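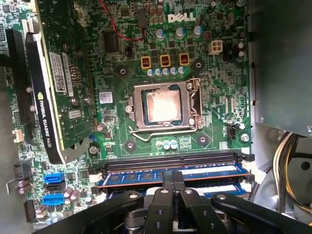 Keeping Your Home Loan Papers in Order

Home Tips from the Borolville Household Page
Updated May 15, 2023

Most homeowners have one drawer where everything from the bank ends up. That works until you want to refinance, dispute a late fee, or find out why the payment went up. The tips below cover a typical fixed-rate home loan with an escrow account. If yours is set up differently, skip the parts that don't apply.

What to keep for good

Put these in one folder and leave them there for as long as you own the house:

The signed note
The deed of trust or mortgage
The closing statement, all pages
The title insurance policy
The survey, if you got one
Any letter changing the terms of the loan

When the loan is paid off, add the release or satisfaction letter and a copy stamped by the county. Check that the county really did record it. Our folder sat for months with the letter from the lender and no recording number, and I had to call twice before the clerk's office found it in a pile marked for another township.

A plain manila folder inside a zippered pouch is fine. You don't need a fireproof box for papers the county also has on record, though it's a good place for the title policy.

What to keep for a few years

Yearly escrow statements
Form 1098 (keep it with that year's tax return)
Property tax bills and receipts
The homeowner's insurance declarations page for each year
Receipts for improvements, such as a new roof or an added bathroom

Receipts for improvements are the ones people throw out too soon. Keep those until you sell, plus the number of years you keep tax returns. Thermal paper fades, so copy those receipts onto regular paper and staple the two together.

Monthly statements can be shredded once the year-end statement comes and the totals match.

Setting up the folder

1. Clear the kitchen table and pull every bank envelope out of the drawer. Open the ones that are still sealed.

2. Sort by year first. Don't sort by type yet.

3. Within each year, pull out the escrow statement, the tax bill and the insurance page. Clip these together. They explain each other.

4. Write the loan number in pencil on the inside flap of the folder. Don't write it on the outside.

5. On a single sheet, list the lender's phone number, the payment due date, the last day of the grace period and the mailing address for payments. The payment address is often different from the address for letters. Tape the sheet to the inside of the front cover.

6. Shred the advertising. Offers made to look like notices from your lender usually have small print somewhere on the page saying they aren't.

It took us two evenings. The second one was mostly step 6.
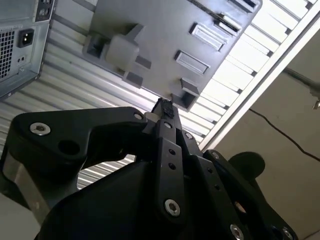

Reading the escrow statement

The escrow statement comes once a year, and in our house it comes in March. It has two parts. One shows what was collected and paid out over the past year. The other shows what the lender expects to pay in the coming year. The new monthly payment comes from the second part.

Check the tax figure against your own tax bill. Then check the insurance figure against the declarations page. If either one is off, call before the new payment starts.

Two years ago ours showed a shortage of $600. The tax figure was right, but the insurance line still had the premium from a policy we had dropped. I mailed a copy of the new declarations page with a short letter, and a corrected statement came back with a shortage of $89. We paid that in one check so the monthly amount wouldn't change.

If you have a shortage, you can usually pay it all at once or spread it over the next twelve payments. Paying it all at once doesn't always bring the payment back to the old amount. If taxes went up, the base payment goes up too.

If there's a surplus, a check may come with the statement. It looks a lot like junk mail. Ours was for $74 and I nearly shredded it.

Paying extra toward principal

Extra money sent with a payment doesn't always go where you want it. Some lenders apply it to next month's payment, and some put it in escrow. Do this instead:

Send the extra as a separate payment, after the regular one has posted.
Write "apply to principal" and the loan number on the memo line.
Online, look for a box labeled principal only or additional principal.
Check the next statement. The principal balance should have dropped by the full extra amount.

Try it with a small amount the first time. Once that posts the right way, go ahead with the larger one. We waited to see twenty dollars go through before sending $1000 from a tax refund.

Look in your note for a prepayment penalty before sending a large sum. It will be under a heading with the word "prepay" in it.

Phone calls and letters

Keep a lined notepad in the folder. For every call, write down the date, the name of the person you spoke with, and what they said would happen. Ask for a reference number at the end.

For anything involving money already taken or a fee you disagree with, write a letter. Keep it to one page. State the loan number, the date of the charge, the amount and what you want done. Send copies of your papers and keep the originals. Many lenders list a separate address for disputes, usually on the back of the monthly statement in gray type. Use certified mail if the amount matters to you.

Don't stop making payments or short the payment while you wait for an answer. A disputed fee is a small problem and a missed payment is a large one.

Autopay

Set the autopay date a few days after your paycheck lands and well before the grace period ends. When the escrow amount changes, look at how the payment is set up. If your lender pulls the money, the amount should change by itself. If your bank pushes it through bill pay, you have to change it, and a payment that comes up a few dollars short may be held and not credited.

Put a reminder on the kitchen calendar for the month after the escrow statement.
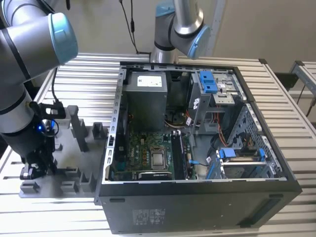 Jirayu Kaewkla writes that a second copy of the inside-cover sheet should go to whoever would be paying the bills if you were in the hospital. That's good advice, and I've since done it. Jirayu also suggests leaving the loan number off that copy and telling the person where the folder is kept.

Vichien Saithong asks whether scans are good enough. For escrow statements and tax receipts, I'd say yes, as long as they're saved in two places and named by year. Keep paper for the signed note, the title policy and the release letter.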